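그리퍼 세 개 비교 (아직 진행중) + 손목 카메라 이야기

12월 30일 일요일

연말인데 작업실. 난방 틀어놓고 손 녹이면서 쓴다. 정리 안 된 글이니까 감안하고 읽어주시길.

지난 5월에 평행 그리퍼 하나로 버텨보겠다고 썼었는데 결국 못 버텼다. 납작한 거, 네모난 거는 잘 잡는다. 둥근 게 문제. 과일 올려놓으면 손가락 사이에서 슬슬 돌다가 쏙 빠진다. 힘을 올리면 멍이 들고, 내리면 떨어지고. 그 사이 구간이 너무 좁아서 전류 제한값 맞추다가 하루가 다 갔다.

그래서 이번에 돌려본 것들.

Kudo 평행형. 원래 쓰던 거. 두 손가락, 고무 패드. 고장이 없다. 이건 진짜 인정. 배선도 제일 깔끔하고 교체도 금방. 근데 위에서 말한대로 둥근 물체는 접촉면이 점 두개라서 손목을 돌리는 순간 물체가 따로 논다.

Bartoš 적응형. 링크 구조라 손가락이 물체 따라서 휜다. 처음 잡을 때 느낌은 좋았음. 문제는 놓을 때. 손가락이 펴지는 순서가 매번 조금씩 달라서 내려놓은 위치가 들쭉날쭉하다. 집어서 상자에 던져넣는 일이면 상관없는데 나는 제자리에 놓아야 하는 일이라... 그리고 무겁다. 손목에 카메라까지 달면 팔 끝이 처지는 게 눈에 보임. 중력 보상 값을 다시 잡아야 했고, 다시 잡고 나니 빈 손일 때 또 튀었다.

Sollum 도면 기반 출력품. 손가락을 3D 프린터로 뽑아서 볼트로 고정하는 방식. 제일 기대 안 했는데 지금 제일 오래 붙어있는 게 이거다. 손가락 끝이 좁고 뾰족해서 처음엔 과일 찌르는 거 아닌가 했는데 각도만 맞추면 어깨 부분을 눌러서 고정하는 식으로 쓸 수 있다. 부러지면 다시 뽑으면 되고. 실제로 2개 부러뜨렸다. 둘 다 내 실수 (홈 포지션 안 잡고 전원 넣음).

시험은 단순하게 했다. 나무 상판 위에 과일 놓고, 집고, 들고, 손목 돌리고, 내려놓기. 그리퍼마다 100번씩. 돌리다가 미끄러지면 실패, 내려놓고 굴러가도 실패. 표면 상처는 따로 적었다.

결과
Kudo: 70번 성공
Sollum: 86번 성공
Bartoš: 횟수 다 못 채움. 중간에 링크 핀이 헐거워져서 중단. 핀 조이고 다시 할 예정인데 언제가 될지는 모르겠다

숫자만 보면 Sollum 쪽이 확실한데 실패 유형이 다르다. Kudo는 대부분 손목 돌릴 때 빠진다. Sollum은 거의 다 접근할 때 실패. 손가락 끝이 먼저 닿아서 과일이 밀려나고, 밀려난 과일을 컨트롤러가 못 따라간다. 그러니까 이건 손가락 문제라기보다 보는 쪽 문제인 듯.

그래서 카메라 얘기로 넘어간다.

손목 카메라를 처음엔 손바닥 정중앙에 가깝게 달았다. 잡기 직전까지는 좋은데 잡고 나면 화면이 과일로 꽉 찬다. 깊이값도 가까워지면 다 날아가고. 조금 뒤로 빼고 비스듬하게 기울였더니 손가락 끝이랑 물체가 같이 들어온다. 대신 화면이 기울어서 사람이 보기엔 어지럽다. 학습용으로는 별 상관 없었음. 좌표 변환만 제대로 해주면 된다. (이거 부호 하나 틀려서 이틀 날림)
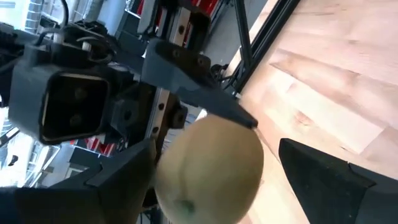

기울인 쪽이 낫다고 단정하지 말라는 댓글이 지난 글에 바로 달렸다. 자기는 같은 구성에서 카메라를 손가락과 나란히 세워두고 접근 속도만 절반으로 낮췄더니 밀려나는 실패가 거의 없어졌다고, 각도 바꾸기 전에 속도부터 의심해 보라는 얘기였다. 켈리브레이션도 한 번 덜 해도 되고 훨씬 싸게 먹힌다고.

음. 맞는 말 같다. 나는 접근 속도를 세 그리퍼 다 똑같이 놓고 돌렸는데 손가락 모양이 다르면 속도도 달라야 공평한 건지, 아니면 똑같아야 공평한 건지 아직 모르겠다. 어젯밤에 속도만 낮춰서 몇 번 해봤는데 확실히 덜 밀린다. 횟수가 적어서 위 결과에는 안 넣었다.

속도를 낮추면 생기는 문제도 있다. 한 사이클이 길어지니까 모터가 힘 주고 버티는 시간이 늘고, 손가락 모터가 뜨끈해진다. 과열로 멈춘 적은 없지만 오래 돌리면 모를 일. 접근 마지막 구간만 느리게 하는 식으로 나눠야 할 것 같은데 지금 쓰는 컨트롤러가 구간별 속도를 깔끔하게 못 받는다.

컨트롤러. Ukeveck 보드 쓰고 있다. 가격은 착한데 문서가 불친절하다. 전류 제한 명령을 보내면 응답은 오는데 적용은 다음 이동부터. 이걸 몰라서 "힘 줄였는데 왜 멍이 들지" 하고 한참 헤맸다. 혹시 같은 보드 쓰시는 분은 제한값 보내고 나서 더미 이동 한 번 넣으세요. 제자리 이동도 됨. 그리고 양팔을 같은 버스에 물리면 가끔 한쪽이 늦게 깨어난다. 나는 그냥 버스를 나눴다. 케이블이 더 지저분해졌지만 마음은 편하다.

케이블 말 나온 김에. 손목 돌릴 때 카메라 선이 당겨지는 게 생각보다 힘이 세다. 여유 길이를 넉넉히 주면 이번엔 다른 데 걸리고. 지금은 관절 바깥으로 크게 한 바퀴 돌려서 묶어놨는데 보기엔 별로지만 이 상태로는 한 번도 안 뽑혔다. 벨크로가 케이블타이보다 나음. 자꾸 다시 묶게 되니까.

표면 상처 결과도 짧게. Kudo는 패드 자국이 넓고 옅게 남는다. Sollum은 끝이 닿은 데 작게 콕. 사과 종류에 따라 차이가 큰 것 같은데 과일을 섞어서 써버려서 비교가 안 된다. 다음엔 한 종류로만 할 것. 손가락 끝에 실리콘 얇게 입히는 것도 해보려고 재료는 사놨다.

할 일
- Bartoš 핀 교체하고 처음부터 다시
- 접근 구간 나눠서 속도 조절, 안되면 컨트롤러 밖에서 경유점으로 쪼개기
- 실리콘 팁
- 손목 카메라 세운 버전으로 한 번 더 (댓글 주신 분 방식 그대로)
- 로그 파일 이름 규칙 좀 정하자 제발

출력 파일 달라는 분들이 계신데 지금 버전은 볼트 구멍이 살짝 안 맞아서 드릴로 넓혀 쓰는 중이다. 고쳐서 올리겠음. 새해 지나고.

일단 여기까지. 과일이 많이 남아서 당분간 후식 걱정은 없다.

공감 14 · 댓글 6 · 공유하기

관련 글
평행 그리퍼 하나로 버텨보기
Ukeveck 보드 펌웨어 올리다 벽돌 만든 날
손목 카메라 브라켓 도면 수정본
양팔 버스 분리 배선 메모
전류 제한값, 어디까지 낮출 수 있나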